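Last reviewed October 16, 2020

# Bonel Fruit and Vegetable Box Scheme: Frequently Asked Questions

The scheme is administered by the Zurnlow Growers' Association on behalf of its member holdings. Members should read these answers before contacting the office.

## Joining and payment

**Who may join?**

Any household within the Zurnlow delivery area may apply. There are currently 340 member households, and new applications are taken in the order in which they are received.

**What sizes of box are offered?**

The small box is intended for one or two people and the standard box for a family of up to four. A fruit-only box is also available, except in June, when the supply of stored apples has ended and the first soft fruit is reserved for standard boxes.

**How is payment made?**

Payment is taken monthly in advance by direct debit. Members joining part-way through a month are charged only for the deliveries that remain.

**May I pause my order?**

Yes. Please give three working days' notice by telephone or through your online account. Orders may be paused for up to four weeks at a time — longer absences require the membership to be closed and reopened.

## Contents of the box

**Can I choose what I receive?**

Each member may list up to three items that they do not wish to receive. Substitutes are chosen by the packing staff and are of similar value.

**Is all the produce grown locally?**

Vegetables come from member holdings wherever possible. Citrus fruit is bought in through our wholesaler, Swai, and is marked as such on the weekly list.

**How should small fruit be kept?**

Tomatoes keep their flavour best at room temperature, out of direct sun. Mandarins will last for several days in a bowl and longer in the refrigerator. Any fruit with split skin should be eaten first.

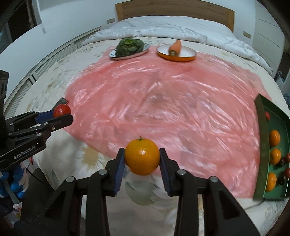
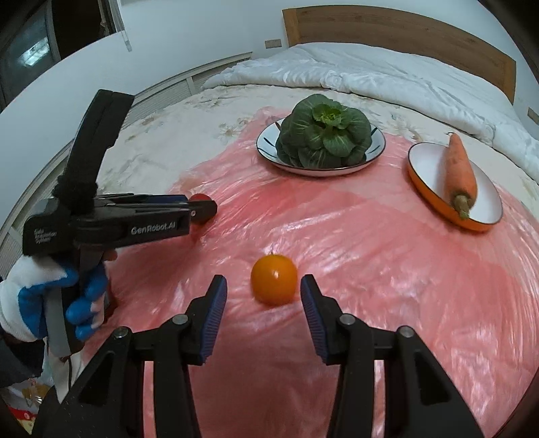
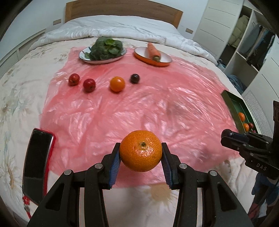 *Small fruit, including mandarins in the first and third pictures.*

**What should I do if an item is damaged?**

Please report it by the end of the day after delivery, quoting your membership number. A credit will be applied to the following month's payment. Damaged items need not be returned.

## Delivery

**When will my box arrive?**

Deliveries are made by Postier between early morning and noon. Your delivery day depends on your street and is shown in your welcome letter.

**Must someone be at home?**

No. You may name a safe place or a neighbour. The scheme cannot accept responsibility for boxes taken from an open doorstep.

**Are the boxes collected?**

Empty boxes should be folded flat and left out on your next delivery day.

## Further enquiries

Questions not covered here should be addressed to Subira Massawe, Membership Officer, on extension 2929. Written enquiries are normally answered within four working days.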